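Breakroom > Shop talk > Anyone else's job turning into robot babysitting?

gleice_f
Started at Statton in September, on the kitchen table station, and I'm trying to figure out if I like it. I used to do returns by hand (11 years of that, at Hamari, my wrists will tell you all about it). Now I put the toy food and the dishes out, the arm goes to work, and I write down how it went. Ketchup bottle, colander, mug, toaster oven, all day long.

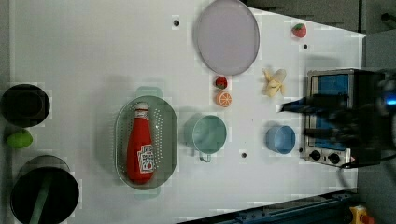
My feet feel great! But by 3 in the afternoon my brain is oatmeal. With returns I at least got to be fast at something. Anybody been through this? Does it get better?
- Gleice Falcão

palletjackpete
Nope. They did this at Imhof. First you watch the machine, then one person watches 3 machines, then guess what happens to the other two people.

stella_lyimo
Pete, that was Imhof. I've been on tables for a good while now and we have more people than when I came in. Gleice, it got better for me once I quit treating it like guard duty. I started writing real notes, like "came at the bottle too low" in place of just "fail", and the engineers began walking over to ask me stuff. That never happened to me in packing, not once.

palletjackpete
Great, so you're training your replacement and you get a chat out of it. Did the pay move?

stella_lyimo
A little. Less than it should have, I'll give you that one.

gleice_f
Ha, mine hasn't moved at all. The notes thing is interesting though. My form is one checkbox and a comment line that I figured went nowhere.
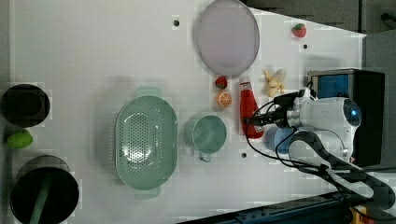
I did 100 runs yesterday and wrote maybe a word on each. I'll try doing it your way for a week and see if anyone bites.

brestitico
Ask if you can rotate. We swap every couple of hours between tables and parts and it saved my sanity. Our lead hated the idea, then tried a full shift on the table herself and changed the schedule.

palletjackpete
OK, rotating I can get behind. Get it in writing.

gleice_f
Asking tomorrow, will report back.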